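짝짝이 팔 두 개 같이 가르치기: 발표자 노트
2026년 6월 14일 수정본. 슬라이드에는 안 나가는 메모 포함

[표지]
안녕하세요, 점심 직후 시간대에 걸린 발표자입니다. (여기서 한 번 쉬고, 마이크 확인.) 오늘은 서로 다르게 생긴 그리퍼를 단 로봇 팔 두 개를 정책 하나로 가르치는 이야기를 하려고 합니다. 제목에 "짝짝이"라고 썼더니 영어로 뭐라고 옮기냐는 질문을 벌써 받았는데요, 논문에는 그냥 heterogeneous라고 썼습니다. 재미없죠? 그래서 오늘은 계속 짝짝이라고 부르겠습니다.

이름 몇 개만 먼저 정리할게요. Gritell은 저희가 모은 원격조작 데이터셋이고, Jistard는 그걸로 학습하는 방법입니다. Skunadwood는 저희가 예전에 쓰던 정책이고요, 오늘은 비교 대상으로 계속 불려 나와서 매를 맞습니다. Kozłowski는 평가용 공간 이름이에요. 발표 중에 "코즈워프스키 쪽에서는"이라고 하면 학습 데이터를 하나도 안 모은 방이라고 생각하시면 됩니다.
(메모: 발음 연습할 것. 지난번에 꼬였음.)

[왜 짝짝이인가]
양팔 모방학습 연구를 보면 양쪽에 똑같은 그리퍼를 다는 경우가 많습니다. 편하거든요. 행동 공간도 좌우 대칭이고, 데이터를 거울처럼 뒤집어서 쓸 수도 있고요. 그런데 저희가 다루고 싶은 물건이 좀 제각각입니다. 버튼, 차단기, 스위치 박스 같은 작은 전기 부품도 있고, 테이프 롤처럼 가운데가 뚫린 물건도 있어요. 한 종류로 다 하려면 어느 쪽이든 무리를 하게 됩니다. 그래서 왼쪽에는 관절 손가락이 달린 그리퍼, 오른쪽에는 평행 그리퍼를 달았습니다.

작업대 위 규칙은 간단합니다. 왼쪽은 빨간 트레이, 오른쪽은 파란 트레이. 팔마다 자기 트레이가 있어요. 서로 건네주는 동작은 오늘 범위에서 뺐습니다(질문 나올 것 같은데, 뒤에서 답할게요).
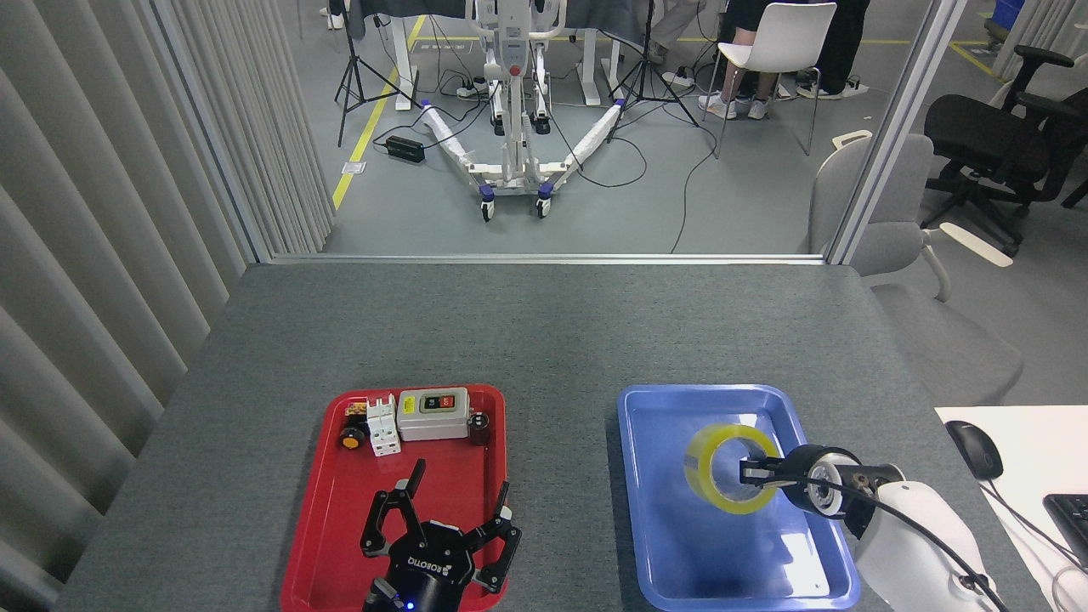 이렇게 나누면 문제가 쉬워 보이죠. 저도 그렇게 생각했습니다! 팔 두 개가 따로 노는 거나 마찬가지니까 정책도 따로 두 개 돌리면 되지 않느냐, 이런 얘기를 저희끼리도 많이 했어요. 그런데 실제로 해 보면 카메라는 머리 쪽에 있고 두 팔이 같은 화면에 들어옵니다. 왼쪽 팔이 움직이면 오른쪽 정책이 보는 영상도 바뀌어요. 오른쪽 정책 입장에서는 자기랑 상관없는 검은 덩어리가 왔다 갔다 하는 겁니다. 그걸 보고 자기도 뭔가 해야 한다고 생각하더라고요.

[멈춤 문제]
오늘 발표의 핵심이라 천천히 갑니다. (물 마실 타이밍.)

사람이 양팔을 원격조작하면 두 손을 동시에 잘 못 씁니다. 여러분도 집에서 해 보세요, 왼손으로 부품 줄을 맞추면서 오른손으로 테이프 가운데 구멍에 손가락 집어넣기. 안 됩니다. 그러니까 조작자는 자연스럽게 한쪽을 하고, 쉬고, 다른 쪽을 합니다. 데이터에는 한쪽 팔이 가만히 떠 있는 구간이 엄청 길게 남아요.

이걸 그대로 학습하면 정책이 "가만히 있는 게 정답"이라고 배웁니다. 손실값은 예쁘게 떨어져요. 그래프만 보면 논문 다 썼다 싶은데, 로봇에 올리면 두 팔이 트레이 위에 떠서 서로 눈치만 봅니다. Skunadwood가 딱 이랬습니다. 제가 의자에 앉아서 로봇이 움직이기를 기다린 시간을 다 합치면... 이 얘기는 넘어가겠습니다.

대기 구간을 그냥 잘라내면 되지 않냐고 물으실 수 있어요. 저희도 그것부터 했습니다. 잘라내면 한쪽이 끝나고 다른 쪽이 시작하는 순간의 화면이 뚝 끊기고, 정책이 언제 기다려야 하는지를 아예 못 배웁니다. 결과는 두 팔이 아무 때나 출발하는 거였고요. 기다리는 법도 배울 건 배워야 합니다.

[Jistard: 방법]
그래서 만든 게 Jistard입니다. 구조는 세 부분이에요.

먼저 팔마다 단계 라벨을 붙입니다. 접근, 접촉, 유지, 대기. 사람이 일일이 안 붙이고 관절 속도와 그리퍼 명령으로 자동으로 나눕니다. 여기서 제일 헷갈리는 게 유지와 대기예요. 둘 다 팔이 안 움직이거든요. 물건을 잡고 가만히 있는 건 유지, 빈손으로 가만히 있는 건 대기. 초반 버전은 이 둘을 합쳐 놨었는데, 그러면 정책이 잡고 있던 걸 슬그머니 놓습니다.
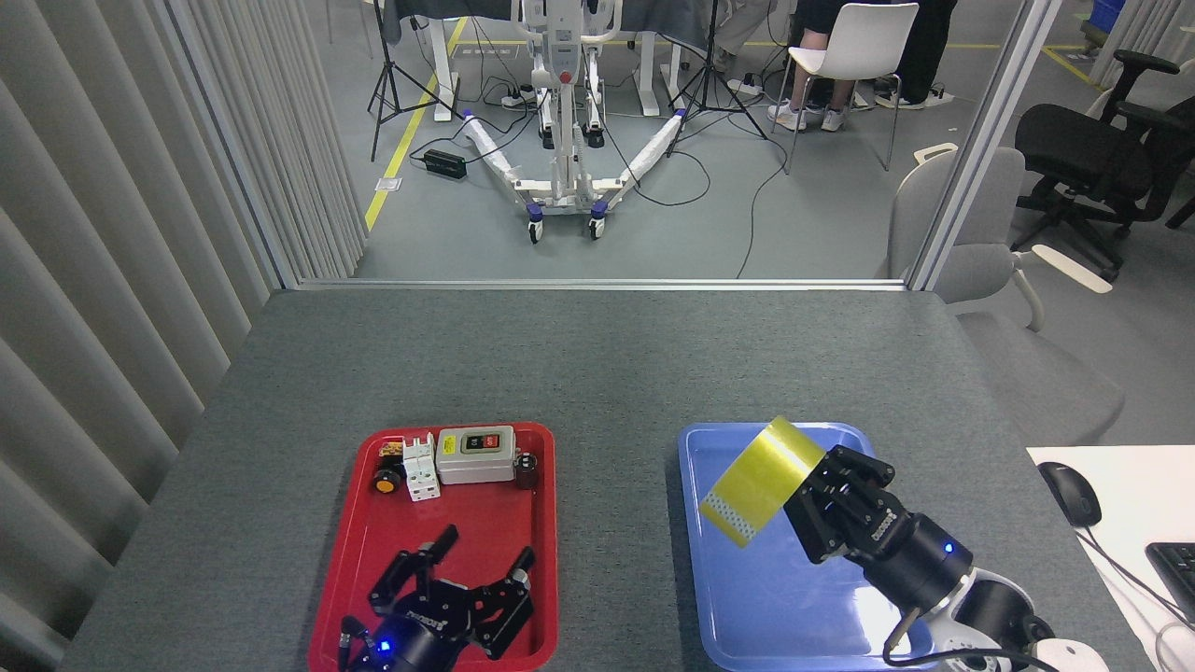
파란 트레이 위에서 노란 포장 테이프를 잡고 있는 평행 그리퍼. 빨간 트레이 쪽 그리퍼는 빈 상태.

다음은 손실 가중치입니다. 대기 구간의 행동 손실을 낮추되 0으로 만들지는 않습니다. 0으로 만들면 대기 중인 팔이 슬슬 떠다녀요. 아주 느리게, 공포영화처럼. 유지 구간은 팔 움직임 가중치는 낮추고 그리퍼 명령 가중치는 그대로 둡니다. 이 한 줄 때문에 한 달을 썼습니다. (웃음 안 나오면 바로 다음으로.)

마지막이 단계 토큰 교환이에요. 각 팔의 디코더는 따로 있는데, 상대 팔의 현재 단계 예측을 토큰 하나로 받습니다. 관절값을 통째로 주지 않고 단계만 줘요. 관절값을 다 주면 정책이 상대 팔 움직임을 지름길로 써서, 왼쪽이 조금만 다르게 움직여도 오른쪽이 이상해졌습니다. 그리퍼가 서로 다르니까 출력 차원도 다른데, 디코더를 나눠 놨기 때문에 억지로 맞출 일이 없습니다. 예전에는 남는 차원을 0으로 채웠어요. 지금 생각하면 왜 그랬나 싶고요.

[데이터]
Gritell에는 원래 에피소드가 3149개 있었습니다. 걸러내고 학습에 쓴 건 2932개예요. 빠진 건 대부분 시간 동기화가 틀어진 에피소드입니다. 두 팔의 로그가 어긋나면 단계 라벨이 다 엉망이 되거든요. 조작자가 실수하고 다시 잡는 에피소드는 일부러 남겼습니다. 놓치고 다시 가는 동작이 데이터에 있어야 로봇도 다시 갑니다. 이건 강력 추천이에요, 지우지 마세요!

(메모: 여기서 필터링 스크립트 공개 여부 질문이 나올 수 있음. 9월에 공개 예정이라고 답할 것. 9월 며칠이냐고 물으면 웃고 넘어가기.)

배경은 따로 안 치웠습니다. 작업대 뒤로 유리가 있고 그 너머가 넓은 방이라서 의자며 삼각대며 케이블이며 다 화면에 들어와요. 천을 치자는 의견도 있었는데 저는 반대했습니다. 어차피 나중에 쓸 곳도 다 그렇게 생겼으니까요. 이 선택이 도움이 됐는지는 따로 실험을 안 해서 모릅니다. 그냥 제 고집이에요.

[결과]
12개 과제에서 비교했습니다. 같은 데이터, 같은 영상 인코더, 같은 학습 시간이고 라벨과 가중치와 토큰만 다릅니다. Jistard가 Skunadwood보다 못한 과제가 3개 있었고, 나머지는 다 이겼습니다.

진 얘기부터 할게요, 그게 더 재밌으니까. 진 과제들은 전부 짧습니다. 한쪽 팔만 쓰고 금방 끝나는 것들이에요. 대기 팔은 처음부터 끝까지 대기라서 단계 정보가 줄 게 별로 없고, 오히려 단계 예측이 흔들리면 괜히 움찔합니다. 영상으로 보면 왼쪽이 "나 불렀어?" 하는 것 같아요. (영상 재생. 소리 끄고.)

이긴 쪽에서 제일 차이가 컸던 건 테이프 롤입니다. 손가락을 심 안으로 넣어서 잡는 방식은 접근 각도가 조금만 틀어져도 롤을 밀어 버려요. Skunadwood는 심 바로 앞에서 멈추는 일이 잦았습니다. 데이터에서 조작자들이 거기서 숨을 고르거든요. 느려진 걸 멈춤으로 배운 거죠. Jistard에서는 그 구간이 접근으로 라벨되니까 가중치가 안 깎이고, 그대로 들어갑니다.

Kozłowski에서도 순위는 같았습니다. 다만 전반적으로 다 같이 나빠졌어요. 저희 방법이 새 방에 강하다는 말은 못 하겠고, 새 방에서도 상대적으로 덜 멈춘다 정도까지만 말하겠습니다. 혹시 슬라이드에 "robust"라는 단어가 보이면 못 본 걸로 해 주세요, 지우라고 했는데 남아 있을 수 있습니다.

[제거 실험]
표가 빽빽하니까 두 줄만 읽습니다. 유지와 대기를 합치면 물건을 떨어뜨리는 실패가 늘고, 단계 토큰을 빼면 두 팔이 동시에 출발하는 실패가 늘어요. 실패 종류가 깨끗하게 갈리는 게 저는 제일 마음에 들었습니다. 표 나머지는 논문 부록 참고. (시간 남아도 읽지 말 것. 제발.)

[한계]
라벨 규칙의 속도 문턱값을 손으로 맞췄습니다. 조작자가 바뀌면 다시 봐야 해요. 손이 아주 느린 조작자 한 분 데이터는 거의 통째로 대기로 잡혀서 문턱값을 새로 정했습니다. 학습으로 대체하려고 하는데 아직 자랑할 게 없습니다.

그리고 접촉력은 하나도 안 씁니다. 영상하고 관절값만 봐요. 그래서 테이프처럼 잡은 티가 확 나는 물건은 괜찮은데, 작은 버튼은 손가락에 가려지면 잡았는지 안 잡았는지 정책도 모르고 저도 모릅니다.

[예상 질문 메모]
건네주기는 왜 뺐나: 두 팔이 동시에 접촉 단계인 데이터가 너무 적음. 라벨 체계는 그대로 쓸 수 있을 것 같지만 돌려 본 건 아님. 여기서 약속하지 말 것.

큰 모델을 쓰면 저절로 해결되지 않나: 안 해 봤다고 솔직히 말하기. 손실 가중치는 모델 크기와 상관없이 붙일 수 있다고 덧붙이기.

좌우 그리퍼를 바꿔 달면: 디코더를 다시 학습해야 함. 인코더는 그대로 뒀을 때 결과가 백업 슬라이드에 있음.

시간 모자라면 제거 실험 건너뛰고 한계로. 끝나고 노트북 어댑터 꼭 챙길 것.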